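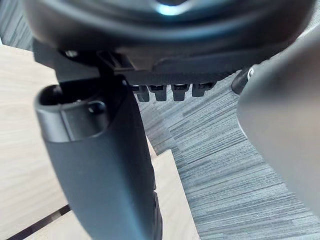 The underside of a black rounded shell, with a row of four small tabs beneath the mechanism plate.

Community station Pokside Radio will lose its overnight music loop in March and replace it with a live show presented by trainees, the station said on Monday.

The new programme, Skestimik, will go out from midnight until 3am on weekdays. It takes over a slot that has been filled by an automated playlist ever since the station moved into its rooms on Skarska Street.

Orysia Karpenko, the programme manager, said the slot had been chosen on purpose. "If you press the wrong button at one in the morning, a few taxi drivers hear it and that's all right," she said. "You learn the desk faster when it is really on air."

Nine trainees have been given places from 30 who applied. They will work in pairs, with one person left over to cover illness, and each pair will have an experienced presenter in the building for the first five weeks. After that they will be on their own, with a duty engineer on call.

Bohdan Tkachenko, who has the breakfast programme, will do most of the training. He started out playing records at weddings and says the hardest thing for club and wedding DJs is talking to one listener – they are used to shouting over a room. Trainees will also learn how to read a bulletin, log adverts and hand over to the network news on time.

Music will be picked by the presenters from the station library, with up to three tracks an hour of their own choice. Requests can be sent by text message. There will be no phone-ins at first, as the call screening desk is not staffed at night.

Some regular listeners have asked for the loop to be kept. Refugio Cuevas, a baker who has it on during his shift, wrote to the station to say he liked having no talking. Karpenko said the loop would still be available on the station's website, and that speech on the new show would be kept short.

The training is being paid for by Tkachuk, a local printing firm, which will have its name read out at the start and end of each show. The agreement runs for one year.

Oleksandra Didenko and Vsevolod Horobets will present the first edition. Applications for the second group of trainees open in the summer, and forms can be collected from reception.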